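Kinderhosen mit Gummibund falten und lagern
Haushalt / Wäsche / Textilpflege
Stand: 24. Februar 2020

Hosen mit Gummibund und aufgenähten Motiven verhalten sich beim Falten anders als Hosen mit festem Bund. Der Gummizug zieht den Stoff zusammen, die Aufnäher sind steifer als das Gewebe. Beides führt zu schiefen Stapeln, wenn die Hose direkt aus dem Korb gefaltet wird.

1. Ausrichten
Unterlage glatt und hell wählen, Mindestbreite 45 cm. Die Hose am Bund fassen, einmal ausschütteln und ablegen. Vorder- und Rückseite bestimmen: Das eingenähte Etikett sitzt in der Regel hinten in der Bundnaht. Steht es über die Kante, nach innen schlagen. Verdrehte Beine vom Schritt aus zum Saum hin ausstreichen, nicht umgekehrt.

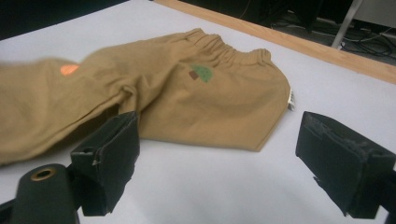
2. Bund strecken
Den Bund an beiden Seitennähten greifen, leicht auseinanderziehen und langsam entspannen lassen. Die Kräuselung verteilt sich dabei gleichmäßig. Mit Gewichten fixieren ist unnötig und dehnt auf Dauer den Gummi.

3. Beine legen
Der Bund liegt oben, die Beine zeigen zum Körper. Zuerst das gerade liegende Bein glätten, danach das abgewinkelte heranführen. Saumkanten auf gleiche Höhe bringen. Falten im Schritt mit der flachen Hand nach außen streichen.

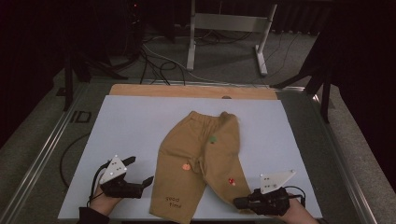
Anschließend ein Bein deckungsgleich auf das andere klappen, die Schrittspitze einschlagen und die Hose vom Saum her dritteln. Faltkanten nicht durch Aufnäher oder Stickschrift legen. Liegt ein Motiv auf der Drittellinie, die Faltung um zwei Fingerbreit versetzen.

4. Lagern
Stehend einsortieren, Bund nach unten. In eine Schublade von 13 cm Höhe passen die gängigen Kindergrößen bis 128. Größere Hosen einmal mehr falten.

Bügeln: nur von links, Aufnäher aussparen. Gummizug nicht bügeln.

Rückmeldungen zur Anleitung an Ayuba Boateng, Redaktion Plollard.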